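Subject: Re: [grasp-list] wrist view vs. overhead view, the Windach numbers

Ghassan Akl wrote:

> I read the Windach note twice and I still don't see why dropping the overhead
> camera should help. You threw away half the input and the policy got better?
> Either the overhead data was bad or the test was easy. Also, what counts
> as a success? Last time, Sisodia counted anything that left the table.

Ghassan,

Fair on all counts, and I'd forgotten about Sisodia's definition, which would make a strong breeze a competent policy.

For us a success is: part grasped, lifted, and still held when the arm reaches the hold pose. A part that rotates in the fingers counts as held. I went back and forth on that and decided I didn't want to write the code to measure rotation.

The runs, since the note buried them in a footnote:

- training set: 2,000 demonstrations, same set for both policies
- overhead + wrist: 300 successes in 400 trials
- wrist only: 2 points better, which I would not defend in front of anyone with a statistics degree

So "got better" is the note being cheerful. "Didn't get worse" is what I'd sign. I still find that interesting, given how much of February I spent calibrating the overhead camera.

As for why, my best guess is clutter. We leave tools and other odds and ends lying on the table on purpose, and we move them between trials. The overhead policy seems to have learned a fair amount about where the junk was. I masked the junk in the overhead view for a small batch and most of the gap closed, but it was a small batch and I picked the masks by hand, so make of that what you like.

The test may well be easy. All the parts are printed, they're stiff, and our fingers have ribs that forgive a lot. The Trurnidcombe people use smooth pads and I'd expect them to get uglier numbers. I've asked whether they'd run our checkpoint. The answer so far is a thumbs up, which I am choosing to read as a yes.

Where wrist-only does fall down is the approach. If the part starts outside the view, the arm wanders off with great confidence and closes on air. Vasano's search sweep would fix most of that, if I can get it to compile – it wants a library version that I think exists only on his laptop.

I'll send the trial logs once I've cleaned up the column names. A wrist view with one of the awkward parts in the fingers, the white bar with the orange hook:

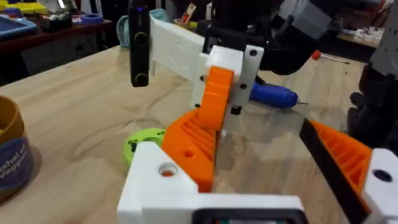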